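Facilities Helpdesk, Ticket 317
Subject: Brown marks on the white surface in the fourth-floor kitchen, again
Opened by: Yasmine Morsy
Assigned to: Tomos Meredith
Priority: Low (raised to Medium by requester, lowered to Low by assignee, raised to Medium by requester)
Status: Closed, with reservations

Yasmine Morsy, 8:50 am
The white surface in the kitchen has brown marks on it. I wiped them yesterday before I left and this morning there are brown marks on it. I would like to know whether this is a stain, a leak or a colleague.

Tomos Meredith, 9:15 am
Thanks for the report. Please confirm what you wiped with.

Yasmine Morsy, 9:17 am
A cloth.

Tomos Meredith, 9:31 am
Wet or dry?

Yasmine Morsy, 9:32 am
It was the cloth that lives by the tap, Tomos. I didn't interview it.

Tomos Meredith, 10:05 am
Went up and had a look. Ruled out a leak first, as the last time I skipped that step we lost a ceiling tile. Ran the tap, checked the pipe under the sink, put my hand on the wall like a doctor. All dry. Checked the bottom of the coffee machine and that was dry too, although it does smell like a barn.

Tried plain warm water and a clean cloth on a test patch. Some of it lifted. The rest moved over a bit, as if making room for me.

Working theory: it's something with sugar in it. Coffee on its own gives up pretty easily on a finish like that. Sugar dries, grips, and then a damp cloth wakes it up just enough to smear it. You end up with a small mark and a large pale one for your trouble.

Yasmine Morsy, 10:20 am
So my wiping made it worse.

Tomos Meredith, 10:21 am
I wouldn't put that in a ticket.

Doaa Ait Brahim, 10:48 am
Adding myself because I sit next to the kitchen and have opinions. There is a bottle of Dralamex under the sink. I used it on a mark like this in October and it worked, but the label says leave for 4 minutes and I have never met a person in this building who has left anything for 4 minutes. They spray, they wipe, they go back to a meeting. You get a nice clean smell and the same mark.

Tomos Meredith, 11:10 am
Good point. Steps so far, for the record:

1. Leak check. Nothing.
2. Warm water, clean cloth. Partial.
3. Dralamex, sprayed and wiped at once, as a control. Same as step 2 but lemony.
4. Dralamex, left for the full 4 minutes, timed on my phone while two people asked if the kitchen was closed. Much better. The thick part of my test patch came off and the thin part faded to where I had to crouch to find it.
5. Rinsed with water, dried with a paper towel.

Not tried: the green scouring pad. Please, everyone, do not try the green scouring pad. It will take the mark off and the shine with it, and the dull patch it leaves will hold on to every drop of tea from now until the lease is up.

Setting to Resolved.

Yasmine Morsy, 2:25 pm
Setting to Not Resolved. It's back.

Tomos Meredith, 2:40 pm
It can't be back. It's either still there or it's new.

Yasmine Morsy, 2:41 pm
Then I'm delighted to report it's new.
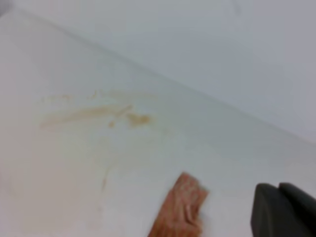
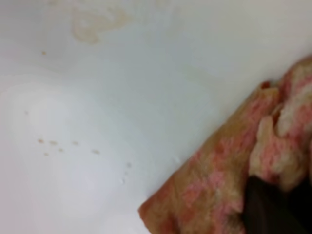
Tomos Meredith, 3:05 pm
Agreed, reopening. I've now asked everyone who uses that kitchen what they made after lunch, and I'd like it noted that this is the least popular thing I have ever done here, including the parking email.

Meifang Hao has come forward about a jar of Helmy sauce, which she says she carried through at lunch with the lid on. On inspection the lid turns out to be more of a suggestion. It sits on the thread at a slant and weeps when tipped. I tipped it over the sink and got a brown drip straight away. I can't prove the sauce did this afternoon's marks, or this morning's, but it is brown, it is sticky and it was in the building.

Meifang Hao, 3:12 pm
I'd like it on record that I bought that jar for everyone.

Tomos Meredith, 3:14 pm
So recorded.

Fix applied:

- Jar moved to the fridge door, standing in a cereal bowl.
- Lid replaced with one off a pickle jar. Fits better than the original.
- Scraped the stickier marks with an old plastic card (mine, expired, gym), then Dralamex for the full time, then a rinse.
- Dry specks brushed into a paper towel before anything wet went near them. If you wet crumbs first you get paste, and then you have a second ticket.
- Old cloth thrown out. I rinsed it before I did, out of curiosity, and the water came out the color of tea. Anyone wiping with that was painting.
- New cloths requested from Liratham, who sell them in packs of 300. We asked for ten. We are getting 300.

Doaa Ait Brahim, 3:30 pm
Where are we putting 300 cloths?

Tomos Meredith, 3:31 pm
Please open a separate ticket.

Yasmine Morsy, 4:45 pm
Surface checked from both ends, including the crouch. There's one faint shadow you can only see if you know it's there, and I will always know it's there. Happy to close.

Tomos Meredith, 4:50 pm
Closing. The wipe-down note is taped inside the cabinet door: scrape, spray, wait, rinse, dry. If the marks come back with the jar still in its bowl, reopen this one so we keep the history.

Reader comments (4)

Encarnación Cantero
We had the same thing downstairs and blamed the coffee machine for a month. Ours was syrup running down the outside of the bottle. Stand it on a saucer and look at the saucer the next day.

Doaa Ait Brahim
The cloths are here. They're on my desk.

Meifang Hao
Could whoever took the pickle jar lid please tell me what I'm supposed to do about the pickles?

Tomos Meredith
Plastic wrap and a rubber band for now. I've put in for a Jistix lid set, approval pending. Apparently anything with "set" in the name needs a signature.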